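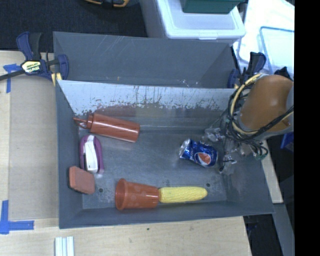
Maintained by the Roltavura data team, Culville
Last updated in May

Roltavura Rider Comments: data card

Summary
This dataset holds 3862 written comments from cyclists on clothing they had bought and worn: bib shorts, jerseys, gloves, overshoes and rain jackets. Comments were left on the Garcia and Fleltis online stores and are shared with the permission of both.

Contents
Each record has the comment text, the garment type, the size ordered, the colour and a star rating. Distances are kept as the rider wrote them, in miles or kilometres. Records are grouped into 19 garment types, and 6 of these have too few comments to be split for testing.

Labels
Two readers labelled every comment for fit, padding, seams, warmth and wear. Where they disagreed, both labels are kept in separate columns. A blank label means the comment did not mention the matter — it should not be read as a neutral opinion.

Known limits
Winter clothing is under-represented. Most riders wrote within weeks of delivery, so long-term wear is poorly covered. Size labels differ between the two stores and have not been merged.

Privacy
Names, order numbers and club names were removed before release. Please report any that remain through the issues page.

Use
The data may be used for research and teaching. Resale is not permitted. Changes to the labels are listed in CHANGES.txt.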